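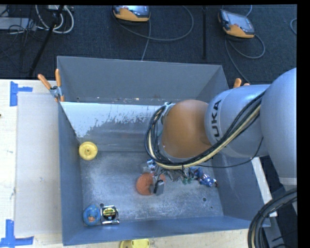
4. Sauerteigstarter ansetzen

Von Loïc Rolland, 31. Juli 2019

Sie haben Kapitel 3 gelesen und besitzen jetzt ein sauberes Einmachglas. Der schwierige Teil fängt hier an: Geduld.

1. 60 g Roggenvollkornmehl und 60 g lauwarmes Wasser im Glas verrühren. Das Glas sollte 400 ml fassen. Kleiner geht auch, dann wischen Sie eben.

2. Deckel lose auflegen, nicht zuschrauben.

VORSICHT: Ein fest verschlossener Starter baut Druck auf. Ihre Küchendecke möchte kein Roggen sein.

3. Einen Tag stehen lassen, warm, aber nicht auf der Heizung. Im Februar wandert das Glas in den Backofen, nur mit eingeschalteter Lampe. Kleben Sie einen Zettel an die Ofentür — Ihre Mitbewohner wollen irgendwann Pizza.

4. Die Hälfte wegwerfen, den Rest wieder mit 60 g Mehl und 60 g Wasser füttern. Täglich wiederholen, sechs Tage lang.

Hinweis: Am dritten Tag riecht das Ganze oft nach Turnhalle. Weitermachen. Bei rosa Streifen oder Pelz dagegen: alles in den Müll, zurück zu Schritt 1.

5. Verdoppelt sich der Starter binnen acht Stunden, ist er backfertig. Einen Namen braucht er nicht. Meiner heißt Flillo.

Weiter mit Kapitel 5: Das erste Brot.

161 Mal geteilt | 60 Kommentare

Kontakt | © Gruvora | Nach oben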